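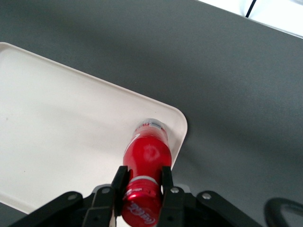 青写真(サイアノタイプ)の紙くらべ、続き。2023年2月13日。前回の分がすっかり乾いて、色が落ち着いたところでもう一度並べてみたら、洗い上がりの直後とは順位が入れ替わっていて朝からうれしくなった。濡れているときに一番きれいだと思った薄口の紙がいちばん眠くなり、ぱっとしなかったPolicarpioの厚口が、ぐっと深い青で残っている。乾くと全然ちがう!わかっていたつもりでも、毎回びっくりする。それで今日は厚口を軸にして、塗り方と露光と水洗をそれぞれ動かしてみることにした。洗いの入れものは白に限る、というのも忘れないうちに書いておく。角が丸くて縁の低い、灰色の台の上の大きな白いトレーのようなのが使いやすそうで、黄色い液が流れ出すのも、ハイライトに残った薄い黄味も、地が白ければひと目でわかる。黒いバットで洗っていたころは、抜けたと思って上げて、乾いてから黄ばみに気づくことばかりだった。

紙のこと

Policarpioの厚口は280g/m2。水に浸けてもへたらないし、引き上げるときに角をつまんでも伸びない。表はわずかにざらつきがあって、斜めから光を当てると織物の裏みたいな目が見える。裏のほうがなめらかで、細い線を焼くならたぶん裏。葉脈とかレースとか、輪郭が命のものは裏で試すこと。今日はどちらも焼いて、表の粒立ちがすごく気に入ったので、自分は表派に傾いている。青の濃いところにざらっと白が散って、夜の海みたいになる。

ただし表は塗りムラが出やすい。刷毛の引き始めで液を吸いすぎるところがあって、そこだけ濃く沈む。焼く前はわからず、水に入れたときにぱっと浮き出てくるので心臓に悪い。対策は下の「塗り」に書いた。

薄口のほうは、見捨てるのは早い気がする。乾くと眠くなるのは、液が裏まで抜けて表面に残らないせいではないか。裏から見ると像がほとんど同じ濃さで出ていて、これはこれで面白い。障子のように裏から光を当てる前提なら、むしろこちらが主役になるかもしれない。灯りの笠にする案、次の講座の見本にちょうどいいと思う。とにかく一度、乾いた薄口を窓にかざしてみてほしい。机の上で見るのと別の作品になる!

もう一つ、棚の奥から出てきた銘柄のわからない画用紙も混ぜてみた。結果は惨敗。塗った直後から縁のほうが緑っぽい青に変わり始めて、露光する前からかぶっていた。弱アルカリの紙は青が負けると本で読んでいたけれど、かぶりのほうは別の理由だと思う。紙に残っている薬剤か、棚の中で何か吸ったか。原因を追うほどの紙でもないので、これは試し塗り専用に回す。表紙に大きくバツを書いておいたから、間違えて作品に使わないように。

感光液

いつもの二液式。A液がクエン酸鉄アンモニウム(緑色のほう)、B液が赤血塩。どちらも蒸留水で溶き、使う直前に同量ずつ合わせる。水道水でもいけるという話はあるし、やってみたこともあるが、同じ日に比べると蒸留水のほうがハイライトがすっきりする。差は小さい。小さいけれど、白のきれいさは青の深さに効くので、ここは手間をかけたい。

A液は表面に薄くカビが浮きかけていた。コーヒーフィルターで濾したら問題なく使えた。ただ濾したあとの液はなんとなく色が浅く見えて、気のせいかもしれないが、次は新しく仕込む。作るのはそれぞれ100mlまで。たくさん作って棚に並べるのは気分がいいけれど、使い切らないうちに古くなる。少なく作って何度も作るほうが、手順も体に入る。

合わせた液は黄緑。これが少しでも青みを帯びていたら捨てる。もったいないと思って使った回は、全部ハイライトが濁った。過去の自分のノートに三回も同じことが書いてあって笑ってしまった。今日は書くだけでなく、棚の扉の内側にも貼った。

赤血塩の扱いについて。強い酸と混ぜない、加熱しない、これだけは講座でも最初に言う。水洗の最初の水にクエン酸をほんの少し入れる流儀があって、自分もやるけれど、あれは弱い酸をうんと薄くしたもの。濃くすれば効くというものではないので、計量スプーンの小さいほうで。手袋は必ず。爪の間に入ると、何日か青いまま過ごすことになる。

塗り

Ballitzの平刷毛を初めておろした。毛が柔らかくてコシが弱いので、正直に書くと買ったときは失敗だと思った。ところがこの紙にはぴったり!金具のない刷毛なので錆の心配もない。前に使っていた安いほうは金具のところから青い汁がにじんできて、塗っている途中に点々と落ちて大変だった。鉄は鉄とつきあう、ということで、金具つきは糊用に引退。

手順を変えたところ。まず刷毛を蒸留水で湿らせて、布でしっかり押さえてから液を含ませる。乾いた刷毛でいきなり始めると根元に液がたまって、引き始めにどっと出る。紙の真ん中ではなく、マスキングテープの上から引き始めるのも効いた。たまった分がテープに落ちて、紙に乗るときには均一になっている。横に一往復、それから縦、最後に力を抜いてもう一度横。塗り重ねは、表面の照りが消えてから。照りが残っているうちに二度目をかけると、繊維が起きて毛羽が立つ。

ガラス棒での塗りも試した。液を一列にたらして棒ですっと引く、あの格好いいやつ。うまくいったときの平らさは刷毛ではとても出せない。液の量も少なくてすむ。でも端で止まるところに必ず溜まりができて、吸い取り紙で取ろうとして触ってしまい、指の跡がくっきり焼けた。この指の跡の青がまたきれいで、失敗作なのに壁に貼った。練習すればものにできそうなので、あきらめずに続ける。

縁の処理は、テープできっちり四角く抜くか、刷毛の跡を残すか、ずっと迷っている。講座の人はだいたい刷毛跡を喜ぶ。手で塗ったという感じが出るから。自分は押し葉のときだけ四角く抜くのが好きで、標本らしい顔になる。

乾燥は引き出しの中。扇風機を弱で当てたら早いけれど、ほこりがついた。塗ってすぐは水平に置いて、照りが消えてから引き出しに入れる、という二段構えで落ち着きそう。湿度の高い日はどれだけ待っても芯が湿っている感じがするので、指の背を当ててひやっとするうちは焼かない。ひやっとしなくなっても、もう少し待つ。

露光

冬の日差しは当てにならないので、Hidixの紫外線ボックスを使った。ふたの閉まりがゆるく、右の隅だけ少し浮く。そこに厚紙をはさんで押さえたらムラが消えた。もっと早くやればよかった。

段階露光のテストを一枚。黒い紙を少しずつずらしていく、昔ながらのやり方。最大濃度に届くのは思っていたより遅く、これまでの時間だと明らかに足りていなかった。前回までの「この紙は浅い」という感想の半分くらいは、単に露光不足だったことになる。紙に謝りたい。焼き上がりの目安は、塗った部分がいったん青くなって、そこを通り越して灰色がかった鈍い色、枯れた草のような色になるまで。そこまで待てるかどうか。見た目が汚くなるので、つい手前で止めたくなる。我慢!洗うとその汚い色がすうっと抜けて、下から青が出てくる。何度見てもこの瞬間が好きだ。

重ねるものによっても当然ちがう。今日使ったのは、

シダの押し葉。文句なし。薄いので密着がよく、胞子のところだけ濃淡が出る。
紫陽花の枯れた額。脈だけになったものが最高。拾ったのが去年の6月より前のだと思うが、まったく崩れていない。
毛糸。浮いてしまって輪郭がぼける。でもぼけ方が柔らかくて、雲のよう。
透明フィルムに刷った写真のネガ。これは別の話になるので、ページを改めて書く。

シダは新しい葉だと水気がガラスを曇らせて、そこだけ感光液がにじんだ。押しが甘かった。新聞紙を替えて、あと何日か寝かせる。逆に、わざとみずみずしい葉で焼く「濡れた青写真」という技法もあって、黄色や錆色が出るらしい。今日のにじみにも少しだけ茶色いところがあって、ははあこれか、と思った。春になったら本気でやりたい。 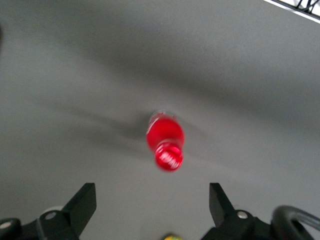

赤いボトルと赤いキャップ。台は灰色。

水洗と発色

最初の水はバットに浅く張って、面を下にして静かに入れる。上から水をかけない。流し始めの一番濃い液が同じところを通ると筋になって残る。今日はゆっくり揺らすだけにして、水が黄色くなったら捨てて、また張る。500mlのビーカーで水を足していくと、勢いがつかずちょうどいい。流水は最後だけ。

どこまで洗えばいいのかは、いつも質問される。白いところに黄味がなくなるまで、としか言えないが、洗いすぎても青は流れていく。排水がうっすら青くなったら、それは像が出ていっている合図。厚口は薄口よりも洗いに時間がかかって、縁の破れ目のあたりに最後まで黄色が残る。そこが抜けたら上げる。

オキシドールの酸化もやった。水に少し入れておいて、そこにくぐらせると一瞬で濃紺になる。講座では必ず歓声が上がるところ。ただ、乾いてから比べると、何もせずに一晩置いたものと見分けがつかない。つまり仕上がりのためというより、その場で結果を見るための工程。見せ場としては最高なので講座では続けるし、自分のテストでもコントラストをすぐに判断できるのが助かる。作品ではやらなくていい。

水の温度も気になっている。冬の水道は手が痛いほど冷たくて、抜けが遅い気がする。ぬるま湯を混ぜた回のほうが早く抜けたが、青もいくらか浅くなった。きちんと温度計を入れてやらないと何とも言えない。次回への宿題。

調色のお試し

濃い紅茶で染めるやつを久しぶりに。葉は安いもので十分、とにかく濃く煮出す。先に炭酸ソーダの薄い液で青を少し抜き、それから紅茶に浸けると、黒に近い茶になる。抜きをやらずに紅茶だけだと、紺に紙の地色がついて古い地図のような雰囲気。今回は抜きなしのほうが好み。Policarpioの厚口は地の染まりがおだやかで、いかにも茶で染めましたという茶色にならないのがいい。薄口はどっぷり染まって、シダがほとんど沈んでしまった。

炭酸ソーダは怖いくらい速い。目を離した数秒で像が半分になった。消えかけで止めて水に移すと、輪郭だけ紫がかった変な色で残って、これがまたきれい。再現できるかは怪しい。薄めて、もっとゆっくり進むようにしてからもう一度やってみる。

コーヒーもやりたかったが、朝に飲んでしまってなかった。

プレスと保管

生乾きで重しをかけると、吸い取り紙の目が写る。完全に乾いてから軽く霧を吹いて、はさみ直して一晩。板の上の重しは古い辞書で足りる。厚口は反りがほとんどないので、プレスを省いてもいいくらい。

保管で一つ注意。中性紙の封筒でも、炭酸カルシウムを含んだもの(アルカリの緩衝剤入り)は青写真と相性がよくない。写真用の緩衝剤なしを使う。前に入れておいた一枚の縁が白っちゃけていたのは、これが犯人だと思う。日に当てて薄くなった分は、暗いところにしばらく置くとかなり戻る。これを初めて確かめたときは感動して、何度も窓際と引き出しを往復させてしまった。自分で呼吸しているみたいで、かわいい。

Cidmontの展示に出す分

大きいのを焼きたい!紙は全判のまま使いたいが、紫外線ボックスには入らないので、日光しかない。となると天気待ち。屋上は風があるから、ガラスとクリップだけでは心配で、板を下に敷いてベルトで締める案。ガラスが重くなるのでアクリルにするか。アクリルは種類によって紫外線を止めてしまうから、端切れで先にテストすること。忘れて本番で真っ白、というのは絶対に避けたい。

塗る液の量も読めない。小さい紙の結果から面積で割り出すと足りそうだが、刷毛が吸う分が大きい。多めに作る。大きい紙の水洗は、浅い箱に防水シートを敷いた即席のプールで。排水をどこに流すかは先に決めておく。

図柄は、シダの大きな葉を重ねて途中でずらし、露光を二段にして、影が二重になるようにしてみたい。小さいので試したら奥行きが出て、林の中に立っているようだった。ずらすタイミングは全体の真ん中より後ろがよさそう。早くずらすと、先の影が消えてしまう。

説明カードは一枚につき200字まで。前回は書きすぎて誰にも読まれなかった。薬品の名前より、何の葉か、どこで拾ったかを書くほうが足を止めてもらえる。

次にやること

A液を新しく仕込む。日付のラベルを瓶の正面に貼る(ふたに貼ると入れ替わる)。
水温を測りながら厚口の水洗。冷たいまま、ぬるめ、で比べる。
紙の裏でレースを焼く。
ガラス棒の練習。試し塗り専用の紙でいいから、とにかく本数をこなす。
アクリルの端切れの紫外線テスト。
シダの押し直し。新聞紙、替えた。あしたもう一度替える。
薄口の灯りの笠、骨は竹ひごで。糊が感光面に触れるとどうなるか、先に小片で見る。

追記。帰る前に、夕方洗ったものをもう一度見たら、表で焼いた紫陽花がもう深くなり始めていた。脈の白いところがちりちりと光っているように見える。明日の朝が楽しみ。吸い取り紙の束が残り少ないので注文に足しておく。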